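Recording demonstrations by remote control in the simulated kitchen

Written for the Sustia teleoperation client, version 2. Maintained by Anathi Nel, Evolcombe.

Before you start

You need the client installed, a hand controller paired, and a task file loaded. Kitchen tasks are in the Temville folder. Set the control mode to end-effector velocity. Joint mode works but produces uneven demonstrations and should be used only for recovery.

Set translation scale to 2 for the approach and drop it to the fine setting near the counter. The scale button toggles between them. Do not toggle while the stick is deflected; the arm will jump and the episode will have to be discarded.

Recording an episode

Press Reset and wait for the arm to settle. Objects on the counter are placed again at each reset, so look before moving.

Press Record. The status bar turns red.

Move the gripper over the tool handle, align the fingers with its flat sides, descend, and close. Hold still until the grip indicator stops changing.

Lift straight up before moving sideways. Dragging a tool along the counter is the most common cause of rejected episodes.

Carry the tool toward the target. Stop short of it, switch to fine scale, and correct the tilt of the tool with the wrist only.
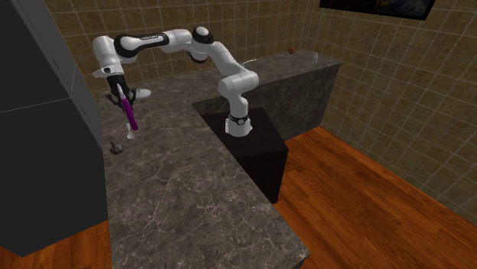
Lower in small steps. The contact force readout should rise smoothly. If it spikes, back off and approach again; a correction inside an episode is acceptable and should be left in.

When the task light comes on, release the stick, wait, and press Stop. Save as Success or Fail. Failed episodes are kept, so label them correctly.

Checking the set

A full set is 100 successful episodes. Open the Ngcobo viewer and replay every episode at normal speed. Delete any with pauses longer than 7 seconds, which usually mean the operator was adjusting the camera view. Vary the approach direction between episodes. A set recorded from one side trains a policy that fails when the target moves.

Known issue: the wrist can reach its rotation limit without a warning. Reset and start over.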